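Section 4. Running the gripper table on open day

I ran this table at Steltinside on 14 Apr 2021, so these steps come straight from my own scribbles!

1. Charge both hand-held grippers to at least 75 percent before the doors open.
2. Clear the tabletop and set out the practice blocks.
3. Hold one gripper yourself and give the other to your visitor.
4. Let them open and close it a few times (they always want to) before you start recording.

Note: Stand close enough to talk them through it. I like to lean in a bit and show the grip with my own unit, and people pick it up fast that way.

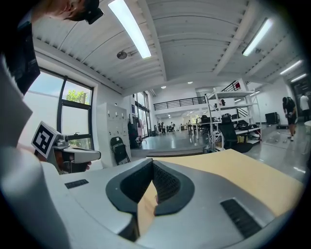 Oriana Alarcón wrote back after trying these steps at Staswood: please tell people to save after every visitor, we lost a whole morning of takes when the card filled up.

So, step 5: save after each visitor. The card holds 160 takes.

Caution: Keep fingers out of the jaws while the gripper is on. Switch it off before you wipe it down.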